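Cleaning One Small Bathroom: My Project Report
Home Care Methods, group Bustos

My partner Ximena Huenchumán did kitchens, so I got the toilet (thanks, Ximena!). I wanted to know how much of the job a plain routine covers, and which corners it misses. The bowl had a yellowish-brown stain, so there was plenty to work on.

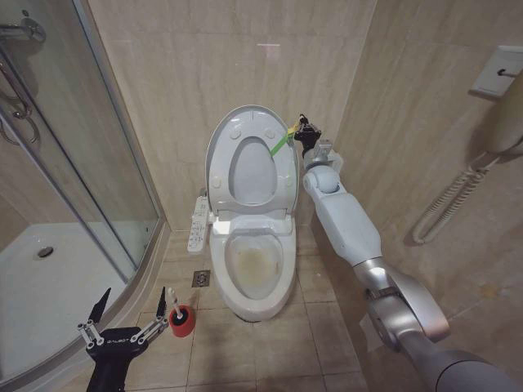

What I looked at

I split the toilet into 4 zones: bowl, rim, seat and lid. Everybody goes straight for the bowl, me included, but the underside of the seat has those little round bumpers and I bet dirt loves them.

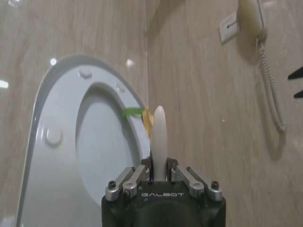 Fig. 2. Seat up, bumpers showing.

The inner edge of the seat ring is the bit I'd never have thought of checking – you only get a proper look with it raised.

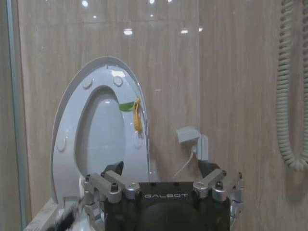 Fig. 3. Green and yellow bits on the right inner edge.

My plan gives the whole room around 40 minutes, with the floor last, drain included. The brush lives in its red holder on the floor, so that gets moved first.
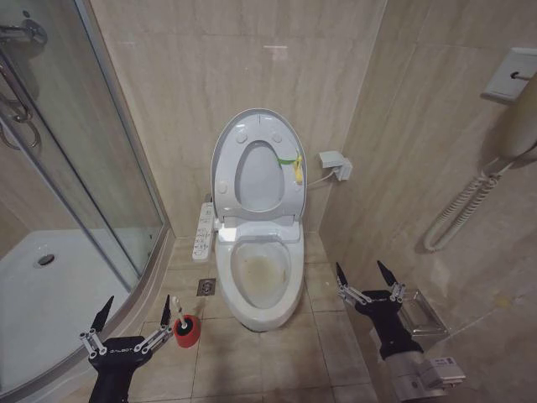
Page last changed: January, by Renato Bravo

Still to do: the glass shower door, and the side control panel with all its tiny buttons (cotton swabs, maybe?). Etelka Kovács wants a separate page on grout.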